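Talk notes — "The Ten-Foot Floor," Rostbridge Library, community room
2025-06-20

(Wait for the chairs to settle. Water on the left this time!)

Hi everybody, thanks for coming. I cleaned houses for 19 years, first on my own and then with Swanson, and tonight I want to talk about floors. Hard floors, mostly. Tile, stone, that kind of thing. Carpet people, I love you, come back in September.

Quick show of hands — who sweeps before they mop? Okay. And who picks up before they sweep? (Usually half the hands go down. Let them laugh.)

So that's my whole first point. Big stuff goes first. Shipping boxes, torn flaps, the bits with the label on them, all of that is too big for a broom to push nicely and it drags the dust around with it. You can get it with a dustpan if you set the pan down flat and sort of coax it in, and I do that all the time when my back is complaining.

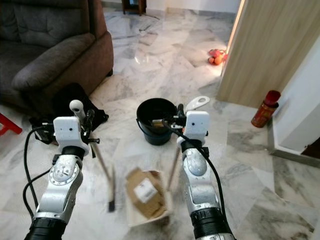
Then there's the bucket question, which I get at every single one of these talks. Do I carry a bucket from room to room? Yes! A plain plastic one with a handle. I empty the dustpan into it as I go, so I'm not walking to the kitchen trash every two minutes with a full pan and leaving a little trail behind me. I timed it once at a rental on Arnilier Street and saved nine minutes on one floor. My mop bucket is a separate bucket. Please keep them separate.

Bags and shoes. Get them off the floor before you start, or at least up on the sofa. I used to sweep around them, and then you move the bag and there's a perfect outline of dust.

Marble — slow down here, people write this part down.
Soft bristles. Short strokes, toward you. Grit is what scratches it, so sweep well before anything wet touches it. No vinegar, no lemon, I don't care what your aunt uses. Veined marble is sneaky too, because the gray lines hide dirt beautifully. Get down low and look across the floor toward a window and you'll see what you missed.

(Tell the Rastent story if there's time. 200 guests, one broom. Skip it if we started late.)

Hand broom or long broom? I like a long one for the open floor and a little one for the last pile and along the sofa. If you only own one, get the little one and a cushion for your knees.

Questions now, then the handout. Extra copies are on the table by the door, and please put your chair back on the stack when you go.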